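Chapter 7
Sound, Silence and the Edited Scene

Learning objectives

After completing this chapter, students should be able to:
distinguish between sound whose source belongs to the world of the story and sound added for the audience alone;
explain how a sound bridge joins two scenes;
identify the main tracks of a feature film mix;
write a short spotting sheet for a scene of their own choosing.

7.1 Introduction

Most viewers, when asked what they remember of a film, will describe something they saw. They recall a face, a street at night, or the color of a coat. Few will mention the hum of a refrigerator beneath a quarrel in a kitchen, although the quarrel may owe much of its tension to that hum. Film sound tends to be noticed only when it fails, and students new to the subject often find that they must learn to listen before they can begin to analyze.

The previous chapter considered the cut as a visual event. A cut is also a decision about sound. When an editor moves from one shot to the next, the sound may change at the same instant, it may change earlier, or it may continue unbroken. Each choice tells the audience something different about how the two shots are related. In a conversation, the voice of one speaker is often allowed to run over the face of the other. The viewer watches a person listening, and the meaning of the line shifts accordingly.

The case study used throughout this chapter is The Ferry to Tosness, a drama of modest budget set in a fishing town during the last week of September. Its finished mix used 282 separate sound effects, of which 181 were recorded on location. The remainder came from a studio library or were performed by Foley artists. The film contains very little music. A single theme for cello is heard 3 times, and its final appearance is broken off before the last phrase is complete.

Students should view the film once in full before reading further. A second viewing of the harbor sequence, without the picture, is strongly recommended. Notes should be taken during this second viewing and kept for use in Exercise 7.2. 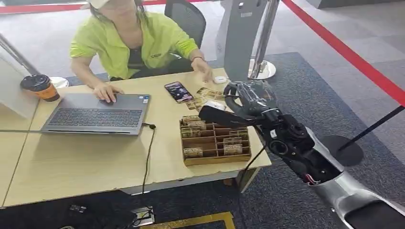 7.2 Sources of Sound

Sound in a narrative film is commonly divided into two classes. Diegetic sound has its source in the world of the story. Dialogue, footsteps, a radio playing in the next room and the wind against a window all belong to this class, whether or not the source is visible. Nondiegetic sound has no source in that world. A musical score is the most familiar case, and a narrator who takes no part in the action is another.

The division is useful, but many films cross it on purpose. In the opening of The Ferry to Tosness, the cello theme is heard over a wide view of the water and appears to be part of the score. The film then cuts to a rehearsal room above the post office, where a student is playing the same melody. The music has moved from one class to the other without a pause. Viewers who accepted it as a comment on the landscape must now hear it as an event in the life of a character.

A related term is offscreen sound, meaning diegetic sound whose source lies outside the visible area. Offscreen sound can suggest a large setting at little cost. The shipyard in the film is never shown. It is present only as hammering, a siren at noon and the voices of workers passing beneath a window, yet most audiences come away with a clear sense of its size and its distance from the house.

Key terms
Ambience: the continuous background sound of a place.
Foley: everyday sounds performed and recorded to match the picture.
Sound bridge: sound from one scene that is carried into the next, or heard before the next begins.
Spotting sheet: a written list of the points in a film at which music or effects are to enter and leave.

7.3 The Sound Bridge

A sound bridge links scenes that may be far apart in place or time. When the sound of the coming scene is heard first, the audience is briefly asked to account for something it cannot yet see. The harbor sequence begins in this way. A ship's horn is heard over the closing moments of a family dinner, and none of the people at the table respond to it. The cut to the pier follows after two seconds, and the horn is then understood to belong to the next morning.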